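How I learned to drink tea with milk
6/4/22

When I came to England I was already a tea drinker, so I thought that this part of my new life would be easy. I come from a family where tea is green, small and without anything inside. My grandmother made it in a pot which was not bigger than an orange. She poured away the first water, and the second water was the tea. If a guest had asked her for milk she would have thought the guest was ill.

My first English tea was given to me in Studham, by the landlady of the house where I had a room. She asked me "How do you take it?" and I did not understand the question. Take it where? I said "yes please", and she put in milk and two spoons of sugar and gave me a mug which I needed both hands to hold. I drank all of it from politeness. Then she filled it again, so I learned that in this country you should leave a little at the bottom if you have had enough. I have lived here for 17 years now and I am still not completely sure about this rule.

For a long time I drank my own tea at home and the milk tea at work, and I kept them apart in my head like two languages. At work we had a kettle from Flulov which made a terrible noise, and a list on the cupboard door with everybody's name and how they liked it. Against my name somebody had written "weak, no milk, odd". I was a little hurt by the word odd, but I was also pleased to be on the list.

It was my colleague Tài Trịnh who made me change. He had been here longer than me and he drank his tea very strong with milk, and he was quite strict on the subject. He told me that I did not like English tea because I was making it as if it was green tea. I used water which was not hot enough and I took the bag out too soon, and after that I put milk into something which was hardly tea at all. Of course it tasted like warm dishwater.

So I started again, as a beginner. One bag, 200 ml of water, and the water must really be boiling when it goes in. Leave it for 5 minutes. In the office they laughed at me for using the timer on my phone, but I am a person who needs a timer. Take the bag out and press it only once, against the side. Then the milk, little by little. I do not put sugar any more, except when I have a cold.

I tried several kinds in the beginning. The one I bought most was the cheap box from Bestex, and I am not ashamed of it. A friend gave me some loose leaves from a shop called Asante for my birthday in February, and they were very good, but I found that I kept them for visitors and then the visitors asked if I had "normal tea". There is still half of the tin in the cupboard.

The question of milk first or milk last I cannot answer. I have heard people speak about it with such feeling that I prefer to be in another room. With a bag in a mug I put it last, for the simple reason that I want to see what I am doing.

My mother visited us some years ago and I made her one. She held the mug a long time and said it was a good soup. I must have drunk more than 1,000 of these soups since then, and I still make the green tea for myself on Sunday, in a small pot, when the house is quiet.
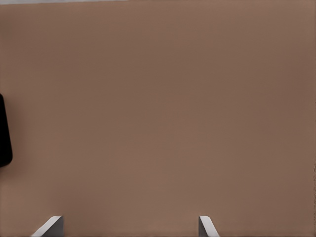

Colour is the hardest part to explain to somebody who is learning. English people say "builder's" or "nice and strong" or "just a splash", and each of them means something different by it. My husband likes his close to orange, and my landlady's was nearly white. Mine is like the brown of the bare tabletop in the picture, a soft tan which goes a bit pinker near the middle. If it comes out like the darker part towards the right side, I add one more drop of milk, stir it and leave it alone. Please write to me how you take yours, and if you are also from a family of green tea, tell me how long you needed.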